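3.2 Drying behavior of the gray ground

The ground used in Gilville was mixed from the same acrylic white and black for all 78 practice boards, and students were asked to brush on 2 thin coats before starting work. Boards were left flat for 30 minutes between coats. The wait was often cut short in the evening classes, where the time slot was tighter.
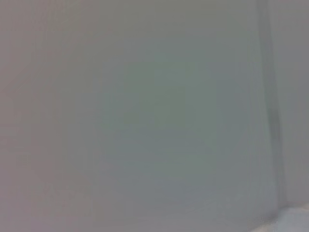 One student in the Clillora group wrote on the feedback sheet that the second coat "dragged" when she hurried it, and that she would sooner paint straight onto bare board than wait again. Similar remarks came up in May, mostly from people used to oils.

Adding retarder to the mix at Munderik lengthened the working time but left the surface tacky for longer - a problem where boards had to be stacked at the end of class. 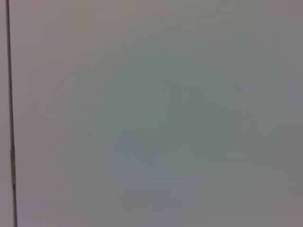 Stacking was dropped after the first week and a drying rack was used instead. Almost 50 boards could be held at one time, and the rest were laid out on the window sills.

Figure 3. Share of students who waited the full time between coats, by site (Gilville, Clillora, Munderik). The Crăciun workshop used ready-primed boards and is left out.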